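# Handheld gripper: fixing a jaw that won't close evenly

Applies to the handheld gripper tools with the printed finger pads. If yours has the older rubber jaws, use the Amato sheet instead.

The fault shows up as one finger arriving before the other. The object gets shoved sideways, the late finger catches up, and the grip lands on a corner of the pad. On soft things you may not notice. On wire or mesh, a pad corner can go into an opening and stay there, and if you pull at that point you can snap the pad or bend the wire. Rebecca Monti had one jam like this at the Astgate bench in the middle of a session, and a pad split along a print layer when she freed it. The piece landed on the next bench over, so please wear glasses for all of the steps below.

## What you need

- 2.5 mm and 3 mm hex keys
- feeler gauges
- fine sandpaper, 240 grit or close to it
- medium threadlocker
- a spare pair of pads from the same print batch
- a sheet of white paper or a white board
- safety glasses

Set aside 14 minutes if it's only the pads. Allow more if the pivots need doing.

## If it's jammed on something right now

1. Let go of the trigger. Don't squeeze harder.
2. Unplug the cable at the handle. The position sensor stays live while the cable is in, and the logger will keep recording nonsense.
3. Hold the object still with your other hand and push the stuck finger outward at the arm, close to the pivot. Don't push on the pad.
4. If it won't come, take out the pad screw and leave the pad where it is. Lift the tool away, then work the pad out by hand.

Throw out any pad that has come out of a jam. A crack along a layer line is hard to see in black plastic.

## Find out which side is late

1. With the cable out, open the jaw fully and let it close slowly on nothing. Watch the pads against something pale.
2. Do it 10 times. If the same side lags each time, you have a pivot or linkage problem. If it swaps sides, look at the pads and the trigger cable first.
3. Wiggle each arm side to side at the rounded end. You should feel no play. A click means the insert has worked loose in its hole.
4. Slide a feeler gauge between the closed pads at the top and again at the bottom. If the two readings differ, the pads aren't meeting flat.

Write down the side, left or right as seen from the handle. Mirko Greco lost a morning to a note that only said "bad side".

## Fix it

**Pads.** Take both off, even if only one looks wrong. Lay each one face down on a flat surface and see if it rocks. Ragged print edges are fine as long as they don't stand proud of the contact face. Sand off anything that does, wipe off the dust and refit. Tighten the screw until it just stops, then no further. Most split pads we've had were overtightened.

**Inserts.** A loose insert can't be glued back in. Swap the whole arm. Debora Fabbri keeps the spares in the Grason drawer, and there were 12 in it at last count.

**Pivots.** Back the pivot screw out fully, clean the thread, put on one small drop of threadlocker and run it back in. Tighten until the arm stops moving freely, then back off slightly. Leave it overnight. Using it sooner is how the screw on unit 184 walked out a second time.

## Check it against a real object

Use the thing it was jamming on, or something like it. Mesh is the best test, as it shows a bad approach straight away.

1. Put the object on the white sheet and open the jaw.
2. Bring the fingers in on either side of the wall you want to hold, low down near the rim. Stop before either pad touches, and look at the space on both sides. 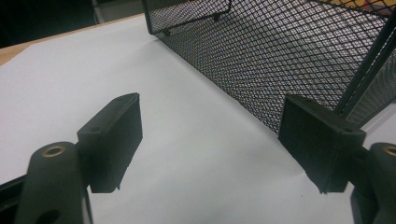

3. Centre the tool so both pads have the same distance to travel, then close slowly. Both should touch together and the object should stay put on the sheet.
4. Open again and look at the mesh for bent strands or black plastic left behind.
5. Plug the cable back in and run the zero routine in Wonow. An old zero will report the jaw as closed when it isn't.

If the object still shifts, go back to the pivots. Don't put the tool back on the rack with a tag saying it's mostly working. Tag it out and tell Graziella Leone.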